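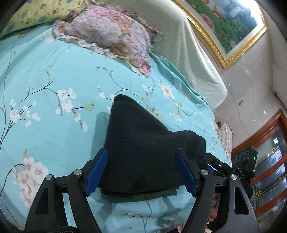 Fig. 6.1 Hand-held gripper, jaws open either side of a folded black cloth.

Gruketby Hand-Held Kit: Set-up Guide
Section 6. Running an open day or demonstration

Last updated: September

This section covers showing the kit to visitors. It assumes you have read Section 3 (charging and pairing) and have folded clothes with the gripper yourself for at least one full afternoon. If you haven't, put the open day off.

Earlier versions of this guide were written by people who wanted the demonstration to look good. The present version was rewritten after the Hokerwood open day, where 70 visitors came through and a fair number left believing that a machine had learned to do the laundry. It had not. A person was holding the gripper and deciding every move.

6.1 Before visitors arrive

1. Make the bed with a quilt or sheet you can see the garment against. A dark garment on pale printed bedding is fine. Dark on dark is hard for visitors standing behind the operator.

2. Choose one garment and keep to it. Do not bring out a fitted sheet, whatever the visitors ask for.

3. Fold the garment by hand once, shake it out, and leave it as it falls. Pressing the creases in beforehand makes the cloth nearly fold itself. We consider this cheating.

4. Look over both blue finger pads. Wipe off lint with a damp cloth and let the pads dry.

5. Check every pivot screw for play. Tighten by hand with the driver supplied. A power driver will strip them.

6. Start a test recording and play it back in full before you open the door. A light on the sensor module is no substitute for watching the file.

CAUTION: Keep fingers out of the linkage while the jaws are closing. Children will put theirs in. Stand between the children and the gripper.

6.2 During the demonstration

1. Say who is operating, and say that it is a person. Do it again when new people come in.

2. Open the jaws fully and bring them in low on both sides of the cloth. Close slowly until both pads touch.

3. Lift, fold and let go. If the cloth slips, leave it slipped and carry on from there.

4. Report failures aloud as they happen. At Hokerwood, Imani Ruiz-Ortega kept a tally on the back of a leaflet: 108 attempts at a single fold, and about 900 words of notes on the ones that went wrong. We learned more from her notes than from the video.

5. Stop after 7 minutes. Operators get tired wrists and start to hurry.
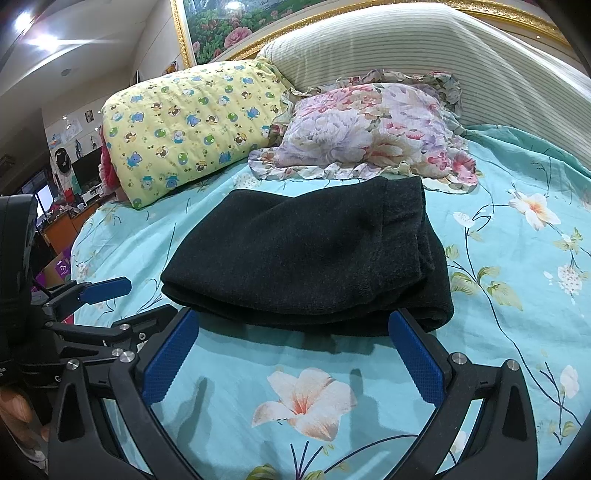 Fig. 6.2 Dark knit garment, folded, in front of the open gripper. Part of a second gripper at far left.

NOTE: With two grippers over one bed, agree beforehand which one moves first. The arms are wider than they feel from behind the handle.

NOTE: Thick knits make a rounded bundle with soft edges. Do not promise anyone a shop-shelf fold.

6.3 Questions from visitors

"When will it do this by itself?" Say you don't know. The Brannigan sales sheet gives a cheerful answer to this question and we ask operators not to repeat it.

"Is it quicker than folding by hand?" No. Offer the visitor a garment and let them race the operator. At the Idville visit the operator lost every time.

"What are the recordings for?" They are meant for teaching a robot arm the same movements. Whether they teach it well enough to be worth the trouble is an open matter. Ezekiel Crenshaw, who wrote Section 9, thinks they will. The editor of this section would like to see it work first, in a bedroom that has not been tidied for guests.

6.4 Afterwards

1. Stop the recording before setting the gripper down.

2. Label each file with the operator's name, the garment and the number of failed tries. Files without a failure count are to be marked incomplete, including the good-looking ones.

3. Remove any file in which a visitor's face can be seen, unless you hold their written consent.

4. Pack the gripper with its jaws closed and nothing resting on the sensor module.

For worn pads and loose pivots, see Section 8.

Contact: Gruketby guide desk | © Gruketby | Back to top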